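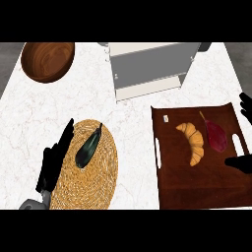
Esstead is our rice cooker for people who make sushi at home, and we've been wanting to put it on this page for a long time! Short-grain rice is fussy stuff. It wants a gentle start, a steady middle and a good long rest with the lid shut, and the Esstead handles all of that by itself while you slice the cucumber. When the rice is ready, tip it into a wide, round wooden bowl, pour your seasoned vinegar over a paddle and fold it through. A marble countertop is a lovely place to roll afterward, by the way (wipe it with a damp cloth first and the nori won't wander).

The pot

The inner pot lifts straight out and has two side grips that stay clear of the rim. Water lines are marked on the inside for sushi rice, plain white rice, brown rice and porridge. The sushi line sits a little lower than the plain one, so the grains come out firm enough to take the vinegar. Please rinse the rice in a separate bowl, as the coating lasts much longer that way.

Settings

There are four programs and a warming mode. Sushi takes 42 minutes, including the rest. Brown rice takes 73 minutes and is worth every one of them. Porridge can be set the night before, and Kidus Weldu on our test bench now eats it with pickled plum most mornings. Warming is fine for plain rice, but for sushi you'll want to take the rice out as soon as the program ends.

What people make with it

We asked owners to send in their favorites and got 1,289 replies, which kept us reading (and very hungry) through most of March. Hand rolls came out on top by a mile. After that came salmon bowls, rice balls for lunch boxes, and inari, those sweet little tofu pockets that kids can fill by themselves. Tsegereda Zeleke wrote up the best ones for the recipe booklet, and her spicy tuna with toasted sesame is fantastic!

In the box

Esstead cooker with lid
Inner pot
Rice paddle and paddle holder
Measuring cup
Steaming tray
Recipe booklet

Price and colors

The Esstead is $178 and comes in cream or dark green. Spare pots, lids and paddles are sold separately under Parts. The steaming tray also fits the older Kilness cooker, but the inner pot doesn't, so check the name on the base before you order.

Care

Wash the pot and paddle by hand with a soft sponge. The inner lid pops off with a push on the center tab and can go in the top rack of the dishwasher. Let everything dry before you put it back together, and leave the lid open a crack if the cooker is going into a cupboard.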